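The River Ledger

My grandmother used to say that the river at Soddale kept accounts, and I grew up half believing her. She had lived 47 years in the end cottage, and she could tell you from the smell of the water what the dye works at Stallell had been up to that week - sharp for the blues, a bit like old pennies for the reds.
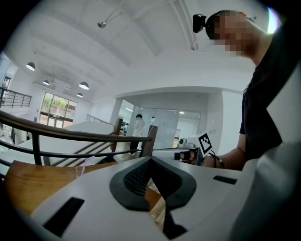

The otters went first, then the herons, and then one October the eels came up pale and slow, and she put on her good coat and walked to the works to complain. I went along, being nine and nosy. The clerk was kind enough, a young man in a black short-sleeved T-shirt with his head bent down over his desk, and he wrote every word in a big green book and gave us each a mint for the walk home.

Nothing came of it for years, of course, but she kept going back, bless her, and always in that coat.
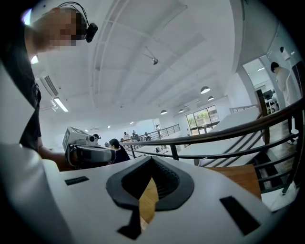
What the Water Brought Back

The works had been shut for three winters when I moved into the cottage myself. I was rinsing my boots off the step one evening, thinking of nothing much (supper, probably), when something brown and whiskery came up by the far bank, looked me over as if I owed it money, and went under again. I fetched her coat from the peg and sat out there until dark.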